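Home | Topics | Try It | Puzzles | Grown-ups

Why Do Clothes Crease (and How Does Folding Help)?

Grab a T-shirt from the bottom of your drawer and give it a shake. Is it covered in wiggly lines? Those are creases, and there is some brilliant science hiding inside them!

Lots of clothes are made from cotton. Cotton comes from a plant, and if you could zoom in 1000 times you would see that each thread is a bundle of tiny, twisty fibres. Every fibre is made of even smaller chains, all lined up and holding on to one another. When you squash the cloth, some of those chains let go of their neighbours, slide along a bit and grab hold somewhere new. The cloth now wants to stay bent. Hello, crease!

Water makes the sliding much easier, so a damp shirt left in a heap will dry into a very crumpled shirt indeed. Heat helps too, and that's how an iron works: it warms the fibres so they can move, and its weight presses them flat.

Trousers are a great thing to practise on, because they have two long legs that love to flop about. Hold them up by both ends and the middle sags into a big curve, with folds running all along it. That's gravity pulling down on the cloth.

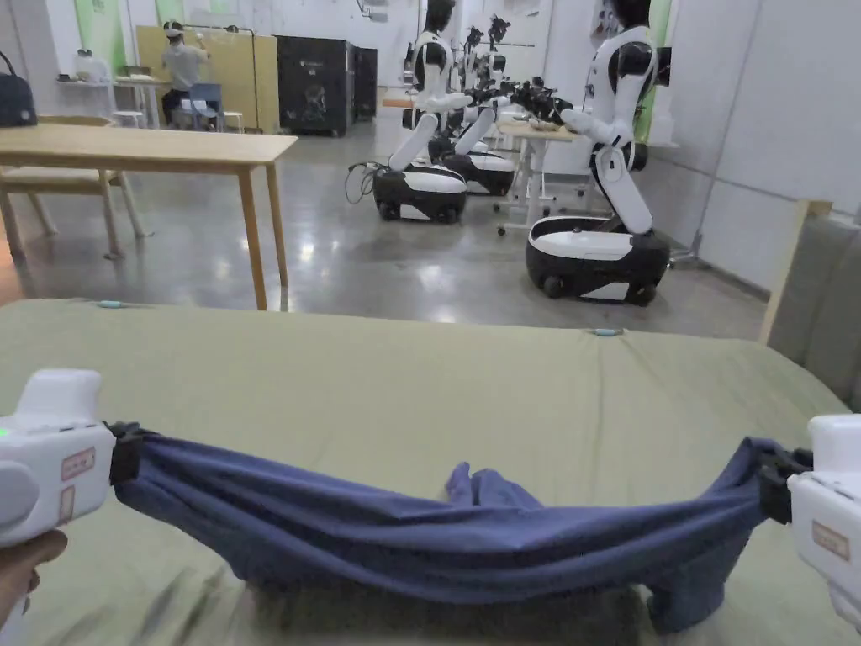 A reader called Thomas wrote to tell us that he always lays his school trousers on the bed first, puts one leg on top of the other and strokes them flat with his hands before he folds anything. He says jeans are easy but his football shorts slide all over the place!

Good thinking, Thomas. A big flat surface holds the cloth up for you, so gravity can't tug it out of shape while you work. And shorts like that are often made of polyester, a smooth and springy fibre that doesn't hold on to a fold very well.

Try it yourself!

You need a pair of trousers and somewhere flat.

1. Lay the trousers down and smooth them from the waist to the ankles.
2. Fold one leg over the other so the edges match.
3. Bring the ankles up to the waist.
4. Fold in half once more.

Now scrunch up a different pair and leave both overnight. Which has more lines in the morning, and where are they? You'll probably find a few creases in the folded pair as well, but look how straight they are!

More to explore
Why do socks go bobbly?
14 knots you can tie with a shoelace
How does soap get mud out?
The sheep of Starkness and their woolly coats
6 things made from cotton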